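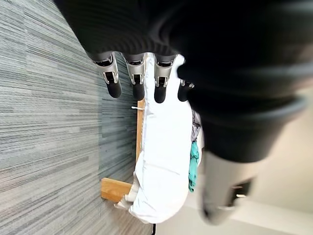
Slide 1. White fabric, soft folds, gray streaked carpet.

Talk: Soft Things First
Mornilside Home Skills Evening, main room
Speaker: Melina Tsoukalas

Leave slide 1 up while people find seats. Start when Spyros dims the lights.

Hello, and thank you for coming out! I'm Melina, and I get far too happy about folding. My talk is about the soft stuff in a room: pillows, throws, bedding, the big cloth bags we stuff with other cloth bags. I think it's the best place to start tidying, and I hope a few of you go home tonight and try it.

Point to the wrinkles on the slide. Look at how the cloth bunches up at the bottom end. I love that shape. Soft things spread out and take whatever room you give them, so when you gather them up, a floor can look like a whole new floor in a few minutes.

Ask the room: who has a pile of bedding on a chair right now? (Wait for hands. Put mine up too.)

Slide 2. The August move
Tell the Zuromholm story, keep it short. Amparo Sepúlveda and I packed up her apartment in August, 600 square feet, and we did all the soft things before we touched a single book. We ended up with 27 bundles stacked by the door. Amparo labeled every one with masking tape, and we still opened the wrong one looking for a towel. (Pause, she may heckle.)

Slide 3. How to pick up something puffy
Do this one live with the cushion from the table.
Slide a hand under the middle and lift from there. Corners stretch, and the filling slides to one end.
Give it a good shake, then a pat on both sides.
Set it down on its long edge. It'll slump a little and that's fine!
Invite Theano up to try. She said yes beforehand, no need to coax.

Slide 4. Where it all goes
Three spots in my own place: the low shelf, the bench, the top of the closet. Heavy blankets go low. Pillows go high, they weigh next to nothing. Anything white gets a clean cotton cover before it goes near the floor, even on carpet. I learned that from Marijke Kramer, who kept the linen room at the Konstantinidis guesthouse for 11 years and can fold a fitted sheet while talking to you about soup.

If time is short, skip slide 5 (vacuum bags) and go right to questions.

Questions I usually get
Feather or fiber? Whatever you sleep well on. Feather packs smaller.
How often to wash a throw? Check the tag, then go by your nose.
What about kids' stuffed animals? Oh, I could do a whole second talk. One big open bin, no lid.

Sign-up sheet for the Jidolbridge folding workshop is by the coat rack. Bring one pillow and one blanket you've given up on.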